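July 19, 2021

Money day. I have been dreading it all month and then I ended up kind of enjoying myself, which says something about how the rest of the week went.

So the question is still the arm. Do we buy one this year, do we lease one from Pilora, or do we keep going in simulation until December and ask again when the new budget opens? Tomomi wants to buy. Ignacio wants to lease. I want somebody else to decide, but my name is on the spreadsheet, so there I was at my desk with cold coffee and 19 tabs open.

The Pilora quote finally came in this morning (after I wrote to them again, and then Zainab called them, and Zainab always gets through). The lease itself is fine. It's the extras that get me! Gripper, mounting plate, spare fingers, shipping, a "commissioning visit" that costs $1,000 and as far as I can tell is a person coming over to plug it in. I asked Bevan if he could do the plugging in and he said sure, but then the warranty gets weird. Gikance doesn't charge for the visit but their gripper is sold separately from the arm and I had to read the sheet twice before I noticed. I'd already told Ignacio they were cheaper. Had to walk down the hall and take it back.

Then lunch, late. Cremilda had left half a spinach pie in the kitchen with a note saying EAT ME, so I did.

After lunch we all squeezed into the little room to argue about grippers. Cremilda's point was that we shouldn't pay for a second set of fingers until we know which things on the list the first set can't manage, and I think she's right. Thick stuff and thin stuff are different problems. Ignacio said you could say that about any purchase and never buy anything. Tomomi said that was rich coming from him, after the year he spent picking a chair. It went on a bit. We settled on two lines in the budget, one for the basic gripper and one for "fingers, other," with 25 percent of the gripper money parked in the second one until we've run the table tasks.

Bevan is running those now in the simulator, which costs us nothing but his patience and the electric bill. I sat with him for an hour afterward. The bread loaf I'm not worried about, it's a big oval thing and there's plenty to get hold of. The little blue card lying flat on the wood is the one I keep thinking about, because if the plain fingers can't get under it then there goes my parked money, and probably more. I made him stop with the gripper next to the card so I could stare at it and think about invoices. He was very nice about it.

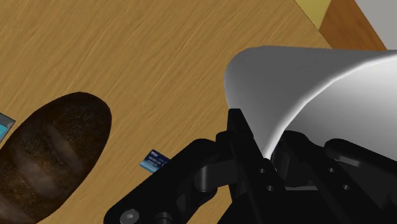
Still to do before I send the numbers up

Ask Pilora whether the lease price holds if we start in December. Zainab should make that call, not me.

Get Gikance to put the arm and the gripper on the same quote, with shipping, so I'm comparing the same thing for once.

Find out if our table can take the mounting plate or if we need a new table too. Please let us not need a new table.

Training. I forgot training completely! Bevan and Tomomi both need it, so that's 2 seats, and I have no idea what either company charges.

Tell Ignacio about the finger line again, in writing this time.

I'm leaning toward the lease, if I'm being fair to the spreadsheet. Tomomi will be grumpy with me and I'll have to buy her a coffee. Going to bed, the quotes are in my bag and they're staying there until morning.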